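4.2 Recording a produce-picking task by remote control

Use this procedure to teach the Skorner arm pair a pick-and-place task from the Loden operator station.

1. Power on both arms and wait 4 seconds for the status light to stop blinking.
2. Open the wrist view on the operator screen. Check that the gripper finger shows clearly.
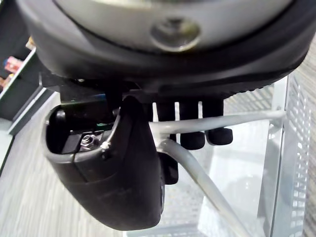
3. Set the grip force limit to 800. Higher values can mark the produce.
4. Close the gripper on the basket rim and lift slowly.

CAUTION: Keep people out of reach of the arms while the operator station is live.

5. Switch to the head view. Drive the base until the bins you need are in view, and keep the basket over the floor beside the stand.
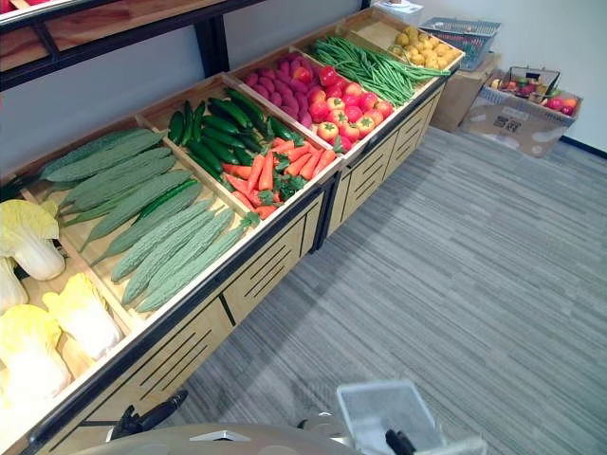
6. Press Record, then move one item from its bin to the basket. Do not pause over the bin.
7. Press Stop and save the take. If you dropped the item, press Discard and return to step 6.

NOTE: A file that ends with error 293 was not saved. Record that take again.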